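How to read a service charge statement before you buy a leasehold flat

Print this page | E-mail this page

By Khalil Chamoun. Last updated 2025-08-31

A service charge is the leaseholder's share of the cost of running the building. The seller's solicitor should supply the statements for the last 3 years, the current budget and any notices of planned works. Do not exchange contracts on the budget alone. A budget is an estimate, and the final accounts may differ from it.

Step 1. Find the share

The lease sets out how costs are divided. Some leases give a fixed percentage, others use floor area, and older ones may only say "a fair proportion". Check that the share in the lease matches the one used on the statement. At Kerwood, a block of 60 flats, the ground-floor flats pay nothing towards the lift, so there are two schedules and two sets of percentages.

Step 2. Separate the yearly costs from the one-off costs

Mark each line as yearly (cleaning, insurance, lighting, managing agent's fee) or one-off (roof repair, door entry system, legal costs). Add up the yearly lines for each year. A Kerwood flat with a yearly total of £1,502 had a further £92 in the same statement for a gate motor - a one-off cost, to be left out when comparing years.

Step 3. Look at the reserve fund

The reserve fund pays for large works such as external painting. Note the opening balance, the amount paid in and the closing balance. Then ask when the outside was last painted and when the roof was last inspected. A low balance in a building due for major works usually means a separate bill later. Some leases do not allow a reserve fund at all.

Step 4. Check for arrears and balancing charges

If actual costs exceed the budget, a balancing charge is issued after the year end. It may arrive after completion but relate to the seller's period. Ask your solicitor to agree a retention, held back from the sale price until the accounts are final.

Step 5. File the papers

Keep statements, demands and notices in separate groups, newest first.

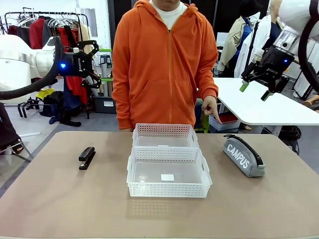
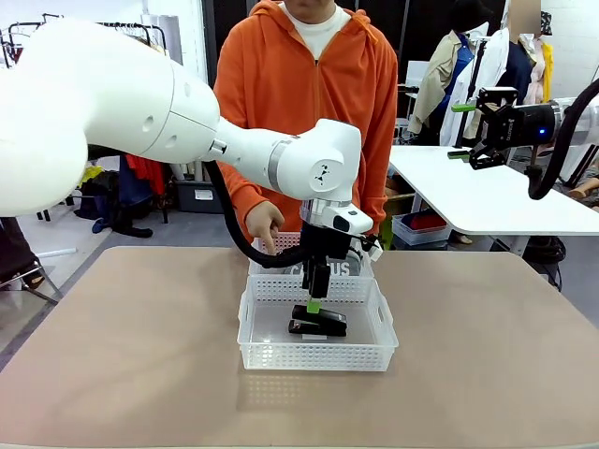

Demands should be kept with proof of payment, as the managing agent may ask for both when you come to sell. Scanned copies are acceptable for most purposes, but keep the original lease if you are given one.

Print this page | E-mail this page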